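Home > Galleries > Laundry
Laundry corner, one basket load
By Brenda Marsden | Aug 13, 2025
4 photos | 3 comments

Photos from the narrow kitchen at the Montes unit, where the wash is staged in the corridor. Sorting is done by color before loading. Heavy items go in first.

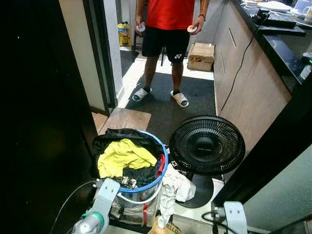 STAGING

Mixed load in a round basket with a blue rim, yellow garment on top. The floor fan stays next to the basket. Corridor width is 80 cm.

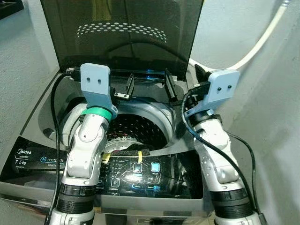

LOADING

Top-loader, marked 7.5 kg on the panel. Open the lid fully before loading and check the drum for items left from the last cycle. Wipe the lid with a damp cloth every 20 loads. Do not use abrasive pads on the dark surface.

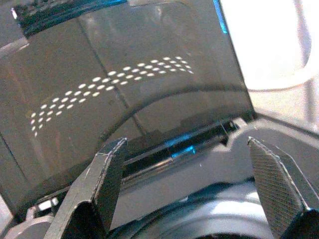
White dot pattern on the tinted panel.

Limescale shows first between the dots. Dulce Zamudio uses diluted vinegar, 200 ml per liter of water.

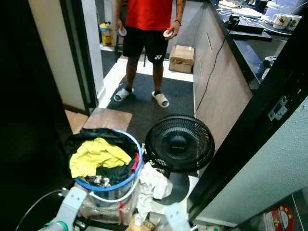

Counter space is the limit in this kitchen. Folding is done elsewhere, as the black countertop already carries two cartoon mugs, cords and a dark cable that hangs down the cabinet fronts. A cable clip is planned for October.

Share (20) | Comments (3)
Contact: Brenda Marsden | Back to top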